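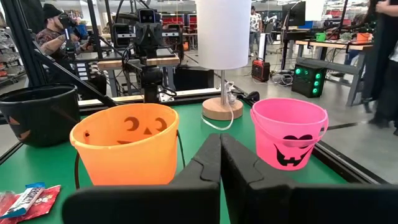
I pack seasonal gift lines at Nornum and our shop is getting its first robot cells in March. I'm really excited about it – I've wanted to work near robots since I was a kid – but I have no idea what my day is going to look like afterward, and I'd love to hear from people who have been through it. The job they're starting with is candy into Halloween buckets. I know those buckets very well! The orange one, the pink one and the black one all go down the same line, the handles flop wherever they feel like it (see the pink one, with its handle drooping right across the front), and the wrapped candy lies at any angle it wants, one packet on top of another. Right now there are 20 of us on packing in high season. We've been told no layoffs and that "roles will shift." Shift to what? Will I be teaching the thing, fixing it, or standing next to it all day? And is there something I should be learning between now and March so I can put my hand up for the good jobs?

Print this page | E-mail this page

2 answers

Gemma Hartley wrote:

Oh, you are going to have a good time with this. I was a packer for years at a place that does party favors and school fundraiser boxes, and we got two Sukent cells the winter before last. I'm a cell lead now and I wouldn't go back.

What changed for us, more or less in the order it happened:

The first few weeks were slow, and I mean slow. Our arms learned from people showing them the job, so a few of us spent whole shifts guiding the grippers through picks and drops, over and over, with the buckets moved a little each time. Ask to be one of those people! You already know things the engineers don't, like that a crinkly wrapper slides when you pinch it in the middle and that you grab a floppy handle first and get it out of the way. On our floor it was 1000 good demonstrations before anyone would let the cell run by itself on one product, and the packers' ones were better than the engineers' ones. They said so themselves.

After that the line got quieter. The arms took the boring reach-and-drop part and the rest of us went to checking, refilling, labels and mixed orders. My shoulders stopped hurting, which I hadn't expected to notice so fast. The thing I did miss was talking. With the old line you stood elbow to elbow, and in the new layout I was on my own behind a guard rail with a screen. We asked to have the refill table moved so two people could work across from each other, and they did it in an afternoon. Look at the floor plan early and say what you want, it's much harder once everything is bolted down.

As for what to learn: how to stop and restart the cell properly, how to read the fault list, and how to write down a problem so another shift can use it. "Gripper closed before it got to the packet, black bucket, left side" is a great note. "Robot being dumb" is not (I wrote that one). Lightfoot has a basic operator course, evenings, and our employer paid for it. Ask yours before you spend your own money.

Also ask now what the new roles pay. We didn't, and cell lead went a whole season on packer wages before it got sorted out. It did get sorted, but get it in writing.

Chi-keung Huang wrote:

Agree with Gemma on nearly everything. I'm on the maintenance side and the packers who come over to us are some of the best techs I've worked with, because they can hear when a line is off. Two things to add.

High season is when you find out what the cell is worth. Our record is 1525 buckets in a shift with people and arms together, and the arms on their own have never come close. So I wouldn't worry too much about being left with nothing to do in October.

If your place uses Prosesden for scheduling, get somebody to show you the changeover screen. Switching bucket colors used to be a shout down the line, now it's a recipe, and whoever knows the recipes gets asked for all the time. Fun job too.

Keep your gloves, you'll still want them for the cartons.

Last updated: 30 Jan 2024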